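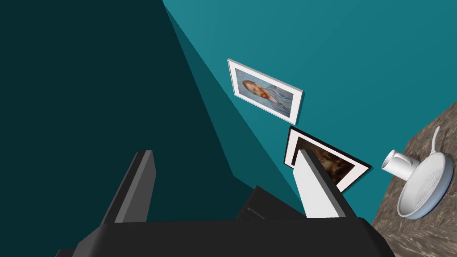

Kind Words, Well Chosen

What an old letter of reference can still teach anyone asking for a new one

In the little museum at Flillau, past the butter churns and a rather alarming display of dental tools, there is a letter of recommendation from 1835. It was written for a kitchen maid leaving the big house at Murach, and it runs to nine lines. I went in to get out of the rain, and I must have stood there long enough to make the lady at the desk wonder about me.

The housekeeper who wrote it doesn't call the girl hard-working or a pleasure to have around. She says that the maid rose before she was called all through one bad winter, that she kept the dairy accounts when the clerk was ill and made them come out right, and that she was inclined to sing. That last bit has stayed with me ever since. I should hire her tomorrow, singing and all.

I have been reading references for most of my working life, first in the staff office at Sanna, the furniture people, and then for a string of smaller firms, and I am sorry to say that very few of them would survive next to that one. They are kind, most of them, and they are far too general. "A valued member of the team" tells me that somebody was in a hurry, or had forgotten, or was being careful (and I quite understand all three).

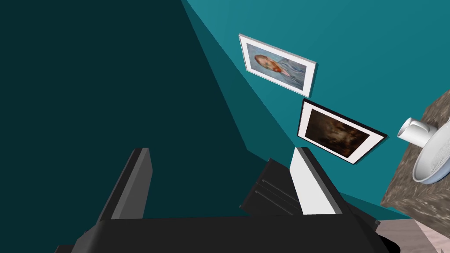 A gripper with its fingers open. Computer rendering.

So if you are looking for work this autumn, do give some thought to the people who will be asked about you. We spend whole weekends fussing over the layout of a CV and then put down two names at the bottom as if they were an afterthought. I did it myself when I applied to Diveo, years ago now. I gave the name of a manager I hadn't spoken to since leaving, and she very nicely confirmed my dates of employment and my job title, and got the title wrong.

Ask first, and ask early. A telephone call is lovely, but an email gives the other person room to say no without blushing, and you do want them to be able to say no. Somebody who has been talked into it will write you a lukewarm paragraph, and a lukewarm paragraph is read very closely indeed.

Then help them along. Send the advert for the job, your latest CV and a short note of things you did together that they might have forgotten - the stockroom move, the awful Christmas rota, the customer who wrote in to say thank you. It feels like boasting when you type it out. Most people are simply grateful, as I was when a former trainee sent me a page like this and I had her reference finished before my tea went cold.

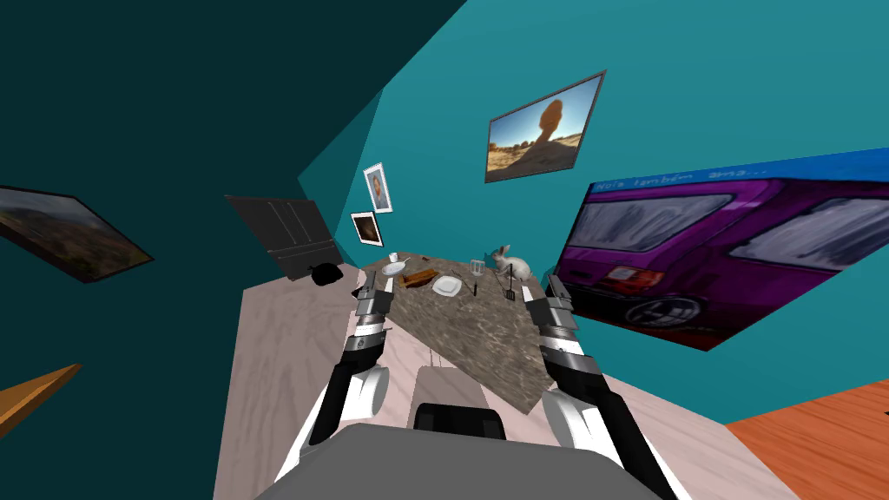 When you are the one writing

Sooner or later the request comes the other way, and it is a compliment, so try to enjoy it. Say how you know the person and for how long. Choose one or two things you saw them do and tell them plainly, with enough detail that a stranger could picture it. Check whether your employer has rules on references before you start, as plenty now allow only the bare facts to go out on headed paper.

And keep it short. The longest I ever received came to 13 pages, with an appendix, and I still couldn't tell you what the poor man did all day.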